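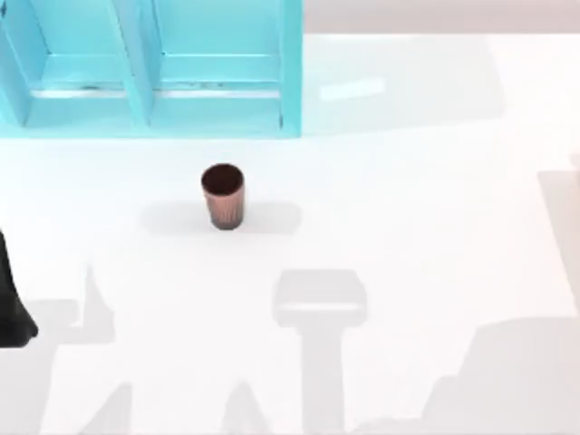
H. Ludgrove

Moncrieff Court Residents' Association
Minutes of the August meeting

Held in the ground floor lounge. The meeting opened at 7.15 pm. The chair was taken by the resident of Flat 8. Apologies had been received from the top floor and from the managing agent, who sent written answers to the points raised last time.

Minutes of the last meeting

Agreed as a correct record, with one change. Under "Bins", the words "the side gate" should read "the back gate". The side gate has been locked since the spring and should stay locked.

Matters arising

The letter to the council about the street lamp opposite the main entrance has been sent. A reply came giving a reference number and nothing else. The secretary will ring them.

The noticeboard in the hall has been cleared of old notices. Residents are asked to put a date on anything they pin up.

Boiler and hot water

The agent's written answer was read out. Prastero have looked at the boiler and say the pump needs replacing. Their price is £1,607 including fitting. The work would mean no hot water in the building for one working day.

One resident asked why the pump had not been picked up at the yearly service. The agent's letter did not cover this. Another said the hot water on her landing had been poor since before the service and she had reported it at the time. It was agreed that the question should be put to the agent in writing and the reply read out at the next meeting.

There was some discussion of whether to ask for a second price. Most of those present felt the work should go ahead before the weather turns. It was agreed to accept the Prastero price on condition that residents get a week's notice of the shut-off, by a note through each door. An email is no use to several people in the building.

Action: secretary to write to the agent.

Stairwell windows

Fumitwood called to measure the windows on the back stairs. They advise repairing the frames on the lower landings and replacing only the one at the top, where the sill has rotted through. Their written price has not arrived. The item was held over.

In the meantime the top window should not be opened. A resident reported that the tape put across the handle has been taken off again. The chair will put up a proper sign.

Noise from the yard

Gratari, the café on the corner, have been taking deliveries in the shared yard before 6 am. Residents at the back said the trolleys on the cobbles were worse than the lorry. The café has been friendly when spoken to but the early deliveries have gone on.

It was noted that the lease allows deliveries from 7 am. One resident thought a letter was too strong as a first step and offered to go in and speak to the manager again with a copy of the relevant page. This was agreed. If there is no change within a month the agent will be asked to write.

Bicycles

There are now eight bicycles in the store, and two of them appear to have been left by people who have moved out. Labels will be tied to all of them. Owners should write their flat number on the label and leave it on. Anything still unmarked at the end of September will be offered to the repair scheme at the community centre.

The request for a second rail was turned down for now on grounds of space. A resident asked for it to be minuted that the store door does not close unless it is lifted slightly as it is pushed.

Garden

The hedge along the front has been cut. The contractor left the clippings in the flower bed and had to be asked to come back for them. The water butt is leaking at the tap and needs a new washer.

Money was requested for bulbs. A sum of £75 was agreed, to come out of the garden fund, with receipts to go to the secretary. Daffodils were preferred for the bank and something smaller for the bed by the steps. A resident asked that nothing be planted over the drain cover this year.

Any other business

The front door closer is slamming again. To be reported to the agent with the boiler letter.

Parcels are being left on the stairs. Residents who take one in for a neighbour are asked to put a note under the neighbour's door.

The lounge is booked for a private party on the last Saturday of the month until 10 pm. The kitchen will be in use from the afternoon.

Next meeting

To be held in October, same place, starting at 7 pm. Items for the agenda should reach the secretary a week beforehand.

The meeting closed at 8.40 pm.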